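Home | Forums | Workplace | Coworkers and Teams | Search | Log in

Thread: Splitting up desk partners after a reorg

ostapchuk_m
Our department went from one team of 53 to four smaller ones in May. Management used a seating tool called Zernum, which assigns desks by project code and ignores existing pairs. I had shared a desk block with the same coworker for over 2 years. We covered each other's queues and proofread each other's reports. She is now on another floor. Is there a standard way to request an exception, or does that read as a personal complaint?

drallidska
File it as a workflow request. Leave the friendship out. State which tasks were shared, how often, and what the handoff costs now. My manager, Mahsa Talebi, approved one of these on the strength of a single page with ticket numbers.

kettle_row
Disagree. If the work depends on two people sitting together, the documentation is bad. Fix that first. We had a pair like this in accounts and new hires could not get an answer out of either of them.

ostapchuk_m
The documentation exists. The shared folder has 237 pages and I wrote most of it. What I lost is the second reader. A wrong figure used to get caught before the report left the desk. Now it gets caught by the client.

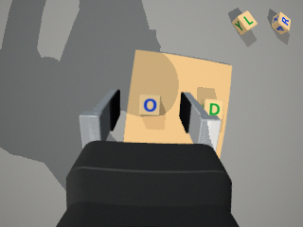

I checked the tool's settings page as well. There is a field named "Allow" under team links, and it accepts an employee number. It is grayed out for everyone below supervisor. I asked my supervisor to fill it in and was told to wait for the next seating round.

drallidska
Then ask for the date of that round in writing. Also ask whether the field carries over - ours was cleared every time the floor plan was reloaded.

o_iwasaki
Osamu Iwasaki here, I run seating for a site of 271 people. The supervisor can usually set a link at any time. It only takes effect at the next round, so set it now. As for a second reader, a fixed half hour at 3 p.m. on a call does the same job.

kettle_row
Agree with the call. It also leaves a record.

ostapchuk_m
A call is slower for small questions, but I will try it. Request goes in tomorrow with the ticket list.

Contact the moderators | Copyright Workplace Forums | Back to top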